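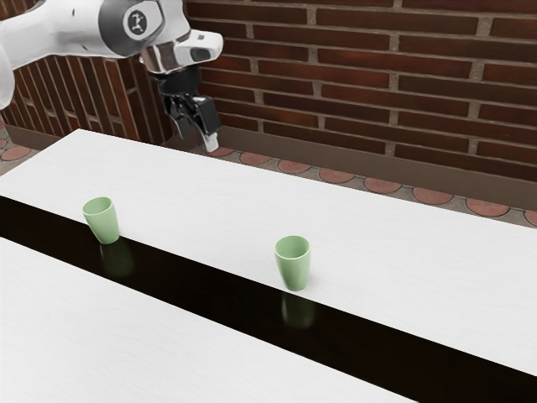
Two-cup scene in the simulator, arm waiting over the back of the table.

Notes from the Wesden visit, typed up on the train, so sorry for the state of them.

Got there 9:30, badge, coffee, straight upstairs. I had expected a hall full of arms. Mostly it's desks. The Gilham team has one room with real hardware at the end of the corridor and everything else on this floor is simulated. Leonie Teuber runs the data side and had us for the whole morning, Dirk Schmieder took over after lunch.

First stop was the cup task. Two green cups, white table, a shiny black runner across it, brick wall behind. You drive the arm yourself with a hand controller and every attempt gets saved as one episode. I had a go. Harder than it looks on someone else's screen! Depth is the problem, you think you're over the cup and you're well behind it. Third try I got hold of one and put it down again more or less upright. Leonie kept the first two as well. Failed attempts get a label and go in a separate folder, they want them for later but haven't decided how to use them.

Asked why the black runner. Reflections. A learner trained only on matte tables sees the cup's reflection and treats it as part of the cup, or that's what they saw in the autumn with the old set. So now the surfaces get swapped – shiny, matte, patterned – and the walls and floors too. The brick room with the red scalloped tiles is one of the older backgrounds, Leonie says everyone is sick of it but it stays in.

Numbers, as far as I wrote them down. 1577 episodes recorded for the cup family so far. 848 of those passed review. Target was 500 by January so they are well past it, but Dirk wants more from people who don't drive well. Their regular operators have all gotten too smooth and the examples look alike. Visitors are useful for this apparently. (Not sure if that was a complliment.)

Review is slower than recording. One person plays back the episode at double speed, checks the task text against what happened, trims the dead time at the start, marks it keep or drop. The text is where it goes wrong most. "Pick up the left cup" – left from whose side? They now write everything from the camera's side and that is on a sheet taped above each monitor. We should do the same, we have had this exact argument twice.

Lunch in the canteen, fine, long line.

Afternoon: Dirk on the storage tool, called Suvlow. In-house thing. Every episode has the controller input, joint positions, gripper state, the views and the scene settings, so they can replay the same motion with a different wall or light and render it again. He showed one replay with the table finish changed and the motion came out the same. Nice. He was careful to say replays are counted separately from recorded episodes, and I think we've been sloppy on that.

Then 4 of us in the hardware room for a short look. No photos in there. Someone from Dreßler asked about transfer to the real arm and the answer was a bit vague, early results, come back in spring.

To follow up:
Leonie to send the labeling sheet
ask Dirk if the Suvlow export format is documented anywhere
check our own drop rate, I have no idea what it is
send them teh list of our table surfaces

Left at 4:15, missed the connection.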